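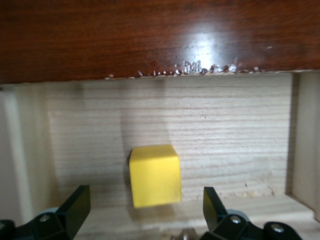 Against the one-number policy

I have sat through a good many talks this year that went the same way. A slide gives a success rate. A clip plays, sped up. The next slide says that the old stack of detection, grasp planning, motion planning and control has been replaced by one trained policy, and that we should all be pleased to see the back of it. I maintain that sort of stack for a living, so you may discount what follows as much as you like. I would still like to know what the success rate was measuring.

Take the dullest task in the field, the one everybody uses as a warm-up: a yellow cube on the floor of a shallow wooden cubby, a two-finger gripper, go in and bring it out. There is a roof over the cube, so the arm can't come down from the top. There are walls either side, so the wrist has limited room to turn. The back wall is close behind, so overshooting matters. A cube on an open table forgives almost anything. Put it under an overhang and most of what we used to call manipulation turns up again within the first few centimetres.

When a policy fails at this, what do you learn? Last April we ran one of the popular ones on our own cubby, through the Statlow tooling, using the default settings and a set of demonstrations we had collected with some care. We did 102 attempts. It got the cube out on 67 of them. The report that Statlow produces is very handsome. It has a curve, a confidence band and a grid of thumbnails. What it has no column for is the reason the other attempts went wrong, and when I asked on the forum how people usually worked that out, the answer was that they usually collected more demonstrations.

So I watched the failures, all of them, at quarter speed, with a mug of tea and a spreadsheet. In 14 the fingers shut before the cube was properly between them. The rest were a mixture: a finger catching a side wall, the housing scraping the roof, and a handful where the arm hovered at the mouth of the cubby, edging forward and back until the time limit ran out. I would call the first a perception or timing fault, the second a planning fault and the last something I don't have a polite name for. They need different repairs. The training loop sees them all as the same thing.

People tell me this is old-fashioned. The argument goes that dividing the problem into perception, planning and control was only ever a convenience for the engineers, that the divisions leak, and that every interface between modules throws information away. Some of this is fair. I have spent weeks of my life on a pose estimate that was two millimetres out and a planner that believed it completely. A planner with no notion of doubt is a dangerous colleague. The learned policies do seem to handle small errors better, nudging and correcting as they go, and I have watched ours recover from approaches that our old planner would have refused outright.

But a leaky interface is still somewhere to put a gauge. If the detector says the cube is at one place and the fingers close at another, I can print both numbers and go and look. With the trained policy I can print the camera images and the joint commands, and between them sits a very large file.

The wrist camera is a good example of how much gets waved through. Everybody likes wrist cameras now, and I like them too. They bring the view close to the work and they cost very little. They also put the fingers in every picture, leave near things soft, and treat any shiny surface as a lamp. A varnished edge will throw a patch of glare that slides along as the arm moves. A policy trained on a few hundred runs under one set of lights may have learned where the cube is, or it may have learned where the glare sits when the arm is in the right place. Both will score the same on the day. Ask which one you've got and you will be shown the curve again.

We tried to find out. We moved a desk lamp. That was the whole experiment, 3 lamp positions, and I don't claim it would survive a reviewer. With the lamp in the second position the hovering got much worse. With the lamp in the third it nearly vanished, and I have no explanation for that at all. The classical stack didn't care where the lamp was, though in fairness it had fallen over earlier in the week when somebody changed the calibration file and told no one.

What annoys me most is the tooling, because tooling is the part we could fix without any new science. The Brusar logger writes beautiful synchronised video and drops the gripper's motor current, the one signal that tells you whether you have touched something. Yorath will replay a run in simulation, provided your cubby is made of perfect planes and has no sawdust in the corners. Bumex offers a planner fallback, switched off by default, documented in a single paragraph, with a variable name that has since changed. All three have had new dashboards in the past year. I would swap the lot for a button that says "stop at the moment of first contact and show me everything".

I'd ask for some manners in the reporting too. Give the success rate, by all means, but sort the failures and publish the sorting. Say how many lighting set-ups you tried, even if it was one. Say whether the cube started in the middle every time. Report the collisions on the successful runs, which hardly anyone does; ours dragged a finger along the wall on plenty of attempts that the report marked green. A machine that gets the cube out while wearing away the furniture is going to need a new cubby, or new fingers.

For the moment we run both. The policy does the last stretch of the approach, the planner gets it to the mouth of the cubby, and a short, ugly set of checks decides whether to carry on or back out. The checks are 200 lines of if-statements and they catch more trouble than anything else we have. I've been told twice that they will be unnecessary by the next release. I'm keeping them under version control.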